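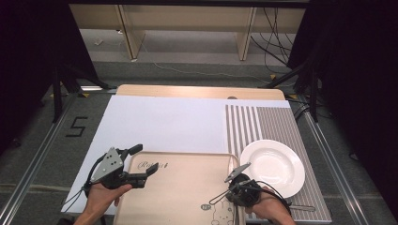 The rabbit tray and the white plate beside it on the striped mat.

December 2006

Went through the tableware today. I have been putting it off since August, when the boxes came over from Truvinstead and I stacked them in the hall and stopped seeing them.

I started with the tray. It is the beige one with the rabbit drawn in the corner and the curly writing at the top. I thought I had lost it in the move. It is a good size for breakfast, big enough for a plate and a cup with room for the toast to slide. The raised rim helps on the stairs. I tried it on the left of the striped mat and then on the right, and left is better, so left it is.

The white plate is the wide-rimmed kind with the small dip in the middle. Lionel Baudry calls them soup plates and I call them pasta plates. The dip is too small for a decent helping of soup, so I think I win. It shows every fingerprint under the light. I may keep the plates for company and use the old Hervieu ones for every day, chips and all.

The striped mat stays. Gray and white goes with everything and it doesn't show crumbs much. I would like a second one the same, but the Skorka shop has stopped carrying them and the woman on the phone wanted an item number. I found 2992 on an old receipt and read it to her. It was for a colander.

The big white board is staying on the table too. It covers most of the wood, and I don't have to think about rings from hot cups. The wood at the far edge has gone a nice pale color. I should oil it once before the holidays. There is half a can of Ollex under the sink if the lid will come off.

Stopped at 11 for coffee and didn't get going again until after lunch. Wrapped the good glasses in newspaper and put them on the top shelf. Took a bag of odd lids out to the trash. Paid 20 dollars for new shelf liner, too much, and it curls at the ends. I put cans on the corners overnight to flatten it.

Tomorrow the forks and knives, then the drawer with the string in it. Lionel wants his bread knife back. I have not seen it.

Cold all day. Soup for supper, in a bowl.

Recent entries
Shelf liner, first attempt
The hall boxes
Lionel's bread knife
Gutters
August, mostly rain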